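4. What listings say about pattern

4.1 Marble and its relatives

The word "marble" appears in the rental listings of Dimham far more often than marble appears in its geology. We began with 3,605 listings collected from Windovora, a rental site serving Dimham and Plurkgate, and discarded those whose description consisted mainly of capital letters. Even in what remained, the term did a great deal of work. It was applied to floors, to shower walls, to one fireplace and, in a listing we reread several times, to "the general feeling of the hallway."

We follow Ekinci's distinction between a material claim ("marble counter") and a look claim ("marble-style counter," "marble effect"). The two are hard to separate in practice. A gray ground with pale veins will be called marble by most people asked to describe it in a hurry, and landlords are usually in a hurry. We coded for the word used and made no attempt to identify the surface itself, a job for which none of us is trained and for which none of us was allowed to bring a hammer.

Figure 1. Gray marble-patterned surface with pale diagonal veining, coded as "look" in our scheme. 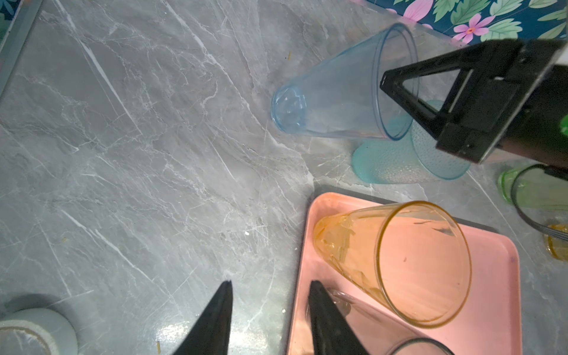 4.2 Flowers on the wall

Floral wallpaper presents the opposite problem. Marble is claimed where it may be absent; flowers are present and go unmentioned. In the subset of 2,000 listings that included interior photographs, writers passed over floral walls in silence or reached for a small stock of softeners: "characterful," "cheerful," "original." The last was used for paper that, by the landlord's own account elsewhere in the listing, had gone up in October.

Scale seems to matter. Small sprigs on a pale ground were sometimes described outright as floral. Large blooms on a dark ground almost never were, and rooms papered on several sides drew the heaviest use of "cozy." We had expected color to be named first, as it is for plain painted walls, but writers faced with teal, orange and pink together tended to name none of them and moved on to the parking.

Figure 2. Dark teal floral paper on adjoining walls, with large orange blooms among smaller flowers. 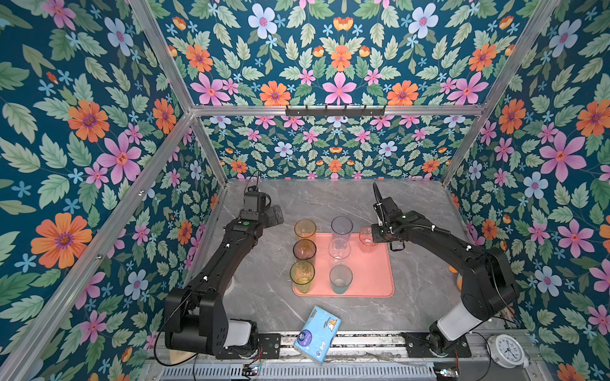 4.3 Length and candor

We next asked whether longer descriptions were more forthcoming about pattern. They were not. Listings over 200 words mentioned surfaces more often, but the extra words went mostly to appliances, the view and the previous tenants, who in Plurkgate are without exception professionals. A writer with room to spare will mention the counter twice before mentioning the wallpaper once.
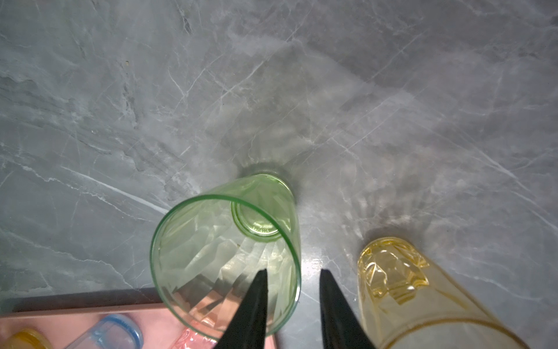 Price did not help much either. Material claims rose with the rent, as one would hope, though they also rose sharply at the very bottom of the market – where "marble" may be standing in for something else, possibly heat. We report this with some caution. The cheapest listings were often written by the same few agencies, and a template, once it contains the word, tends to keep it.

Coding was done in 16 categories, including one labeled "other" that grew faster than we liked. Disagreements between coders clustered around "granite-y," which we finally filed under look claims after a discussion longer than the listing.

4.4 Pattern against pattern

The remaining case is the room with both. Decorating advice is firm that a veined surface and a busy wall should not meet. Tenants' comments, where we had them, were calmer: people objected to noise, stairs and the boiler, and had little to say about flowers behind a gray top. It may be that two patterns cancel each other out in memory. It may also be that anyone who minded did not sign the lease, and our data cannot tell these apart.

Figure 3. Floral panels and a marble-patterned top in combination. 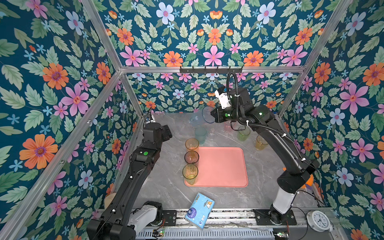
5. Limitations

Listings are written to be answered, and their authors did not have our coding scheme in mind. Photographs were taken under whatever light was going, so we did not compare shades across properties. Dimham is also an unusually damp town, and its attachment to washable surfaces may not travel.

Last updated 4/20/22 | Contact the authors | Copyright and reuse | Back to top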